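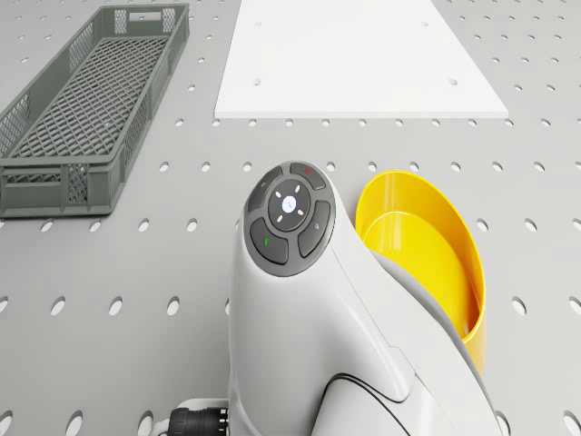 Pallavi Agarwal

How to get gunfire records out of your police department

A while back I wanted to know how many times people in Drirstead had called the police about shots fired, and where. I assumed there was a web page. There was a web page. It had a photo of the chief and a link to a PDF of the parking rules.

So I filed a public records request, then a better one, and finally one that worked. Everything below comes from that process, and most of it should carry over to any town with a police department and a printer.

Before you write anything

Find your state's public records law and read the part on deadlines and fees. It's usually short. Write down how many days the agency has to answer you and whether you can ask for a fee waiver. You'll be quoting both later, in a tone of great politeness.

Next, work out who holds the records. In Drirstead the police write the reports, but calls come in through a dispatch center run by Mulcahy County, so the call log lives with the county. I sent my first request to the city and got back a letter saying they had no responsive records, signed with warm regards.

Find out what software they use, too. Old council minutes are good for this, especially the ones where a contract gets renewed. Our dispatch center uses a system called Jukus, and its field list was sitting in a purchasing document that I doubt had been opened since it was scanned. Once you know the name of the field, ask for it by name.

Writing the request

Keep it to one page. Mine had 4 parts:

The records. "All calls for service coded as shots fired, shooting, or person with a gun." Ask for their code sheet as well, or you'll spend an evening wondering what a 52-G is.

The dates. Pick a start and an end. "Recent" will be interpreted by someone else.

The fields. Date, time, block-level location, call code, how the call was closed, and case number if there is one. Don't ask for names of callers or victims. You'd be refused, and you don't need them.

The format. Say "spreadsheet or CSV, as kept in the database." If you leave this out you may get the database printed on paper, scanned slightly crooked, and emailed back as a PDF.

Skip the paragraph about democracy. I wrote a lovely one. It was not mentioned in the reply. 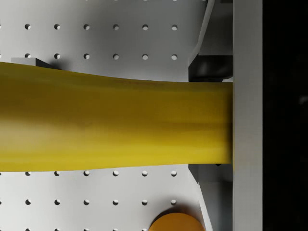
Computer rendering: yellow object and light gray bar.

While you wait

Put the deadline on your calendar. If it passes, send a two-line email asking for a status update and citing the section of the law. If it passes again, phone. The records clerk is nearly always a decent person with too much to do, and will often tell you on the phone what the letter wouldn't.

You may get a fee estimate. Ask for it to be itemized. My first one included hours for "review and redaction" of a call log that contained nothing to redact, and when I asked which fields needed reviewing, the fee went away on its own. If the bill is real, narrow the dates and ask again.

If you're denied, the letter has to say which exemption they're using, at least in most states. Look it up. Open investigations are the usual one, and it often covers the detective's notes but not the fact that somebody dialed 911 at 2 a.m.

When the file shows up

Save a copy and don't touch it. Work in a second copy.

Mine had 2630 rows, and I spent an hour being alarmed before I noticed that six neighbors hearing one bang can make 6 rows. Sort by time and location and look for clusters. Decide on a rule for merging them (same block, within a few minutes) and write the rule down somewhere you'll find it.

Then check how the calls were closed. Many of ours ended as "unfounded" or "gone on arrival," and a few were labeled fireworks, including several in December. A call is a report that somebody heard something. It isn't a shooting, and a chart of calls shouldn't be titled as if it were. For actual shootings you'll want the incident reports, which means a second request, this time to the police.

If you're mapping, round the locations to the block. Grasus Street has a stretch with two houses on it, and the people in them didn't ask to be a dot.

Last chore: email the clerk with whatever looks odd. I asked about a run of calls that all had the same time stamp, and learned that the system had been down that night and everything was typed in the next morning from a legal pad. She offered to send me the legal pad. It came to 11 pages and I'm still working on the handwriting.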